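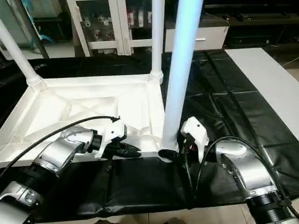
My mother taught me to knead bread by standing behind me and putting her hands on top of mine. I must have been small enough to need the step stool, and I can still remember how little of it I did myself. The push, the fold, the quarter turn, all of it came down through her wrists into mine, and at some point that I never noticed she took her hands away and I carried on. I have read a good many recipes since then, some of them very fine pieces of writing, and not one could have done what those few mornings did.

I have been thinking about this a great deal since September, when I began spending part of my working week teaching robot arms to do household jobs, mostly putting together cheap plastic furniture. Before that I had written instructions for a living. I did the little folded sheets that come in the box with shelving and bathroom stools, first at Grewal and then for a long stretch at Bernine, and I was proud of them, in the way that you can be proud of something most people throw away with the wrapping. So I come to the question of how you show somebody a task with a certain amount of history, and I would like to make a case for the slow way of doing it.

The slow way is to drive the arms yourself. You sit at the controls, you move your own hands, and the grippers move with them, and everything is recorded: where the arms went, what the cameras saw, how far the fingers closed. Then you take the whole thing apart and do it again. There is another approach, in which you hold the arm itself and lead it through the motion like a dancing partner, and I am fond of that one too, though it is harder on the back and your sleeves get into everything. Either way a person has to do the job properly, through the machine, many times over.

People who hear this for the first time are often a bit let down. They had supposed that you would tell the robot what you wanted, or let it practise alone in a simulated room until it got the knack, and there is plenty of good work being done along those lines. I have friends at Clirken who believe that sitting at the controls is a passing stage, rather like copying out manuscripts before the printing press, and they may turn out to be right. They are cleverer than I am and they bring very good biscuits. But I notice that when they want to know how a thing ought to be done, they still come and watch somebody do it.

Take the leg of a stool or the upright of a small shelf unit. On one of my old sheets this would have been a single drawing with a curved arrow and the number of the step in a circle. Screw pole into socket. It looked so complete on paper! It leaves out that the base will slide away from you if you don't hold it down, and that the best place to hold it is near the socket you are working on, though not so near that your hand is in the way. It leaves out how you bring a long pole in on the slant and only straighten it up at the last moment, watching the threaded end and ignoring the rest, which is waving about over your head. You would never think to write any of that down, and I never did, in all those years.

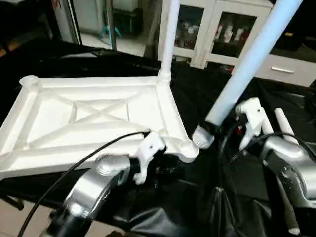

What you find out at the controls is that one hand is nearly always doing the quiet work. I am right-handed, and I had gone through life with the idea that my right hand did things and my left hand came along for company. Drive two arms for a morning and you are soon put straight. The left one is steadying, bracing, giving a little when it needs to, and if it does its part badly then the right one has no chance at all, however well you steer it. I have recorded attempts where the right arm was perfectly good and the whole thing was spoiled by a lazy left.

There is also the matter of mistakes. When I started I threw away every attempt that wasn't tidy, and I was rather stern with myself about it. I have softened. If a pole goes in crooked and you feel the thread bind, you back it off, you lift a fraction, you try again, and that small recovery seems to me worth as much as a clean run. My mother's dough stuck to the table quite often. She didn't start a new lesson, she reached for the flour.

I should be fair about the drawbacks, because there are some and I complain about them as loudly as anybody. It is slow. On a good day I might manage eleven decent assemblies before my attention goes, and attention is what you are really handing over. We had 887 recordings of one piece of furniture when I last looked, and the person who keeps the spreadsheet would like 4,000, and I don't know that either of us could tell you exactly why. It is tiring in an odd, seated way. You can't feel much through the controls either, so a good deal of what your fingertips would know has to be guessed at with your eyes, and some days I go home and pick up a mug with great tenderness, just for the pleasure of feeling it.

And there is a fair question about who gets asked to do it. At Ilteva, where I am now, the people at the controls are treated as people with a skill, and asked for their opinion, and given a proper chair. I have heard of places where it is thought of as filler work, to be done as fast and cheaply as possible by whoever will put up with it. That strikes me as unkind, and foolish into the bargain. A machine taught by someone hurried and fed up will have learned from hurried and fed-up hands, and I wouldn't want it near my bookcase.

So I would ask the people who plan these things to leave room for the sitting and the doing, and to pay for it decently. I would ask them to have a turn themselves too, for a whole afternoon, with an awkward pole and a base that slides. I still get the left hand wrong about one time in seven, and I am due back at the controls after lunch.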